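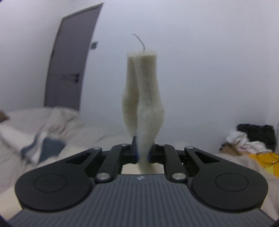 4 min read

My neighbour Siamak has bought a subscription for his porridge. Oats, nine pouches a box, each with a little card telling him what mood it will put him in. I tried the "focus" one. It tasted of oats and I then spent the morning looking for my keys.

I've been grumpy about breakfast claims for years, and the oat people are only the newest offenders. Take "heritage". There is a packet in my cupboard from a firm called Velow with 1904 printed under the name in curly gold letters. I wrote to ask what happened in 1904. A polite reply told me the date "celebrates the spirit of the era". So, nothing happened. Somebody liked the look of the number.

Then there's "slow release energy", which I would like to see described by anyone who sells it without using the words slow, release or energy. Zohreh Vahidi, who taught me most of what I know about cooking, makes hers with plain supermarket oats, water, salt and a lid. She is not hungry by eleven either.

I did try to be fair. For 18 days I ate Siamak's fancy pouches, and for the next 18 the cheap bag, and wrote down when I wanted lunch. My notes are messy (I had a cold for part of it, and there was a wedding) but I can't find a difference in them that I'd bet a fiver on. Siamak says my palate isn't trained. Perhaps. I'm not sure a stomach needs training.

The pouches do cook faster, I'll give them that, and the fig one was nice. If they drop the mood cards I might buy a box in December, when I'm too cold to stand at the hob stirring. I won't be setting up a monthly payment for it.

Contact | © Panagiotis Lambrakis | Back to top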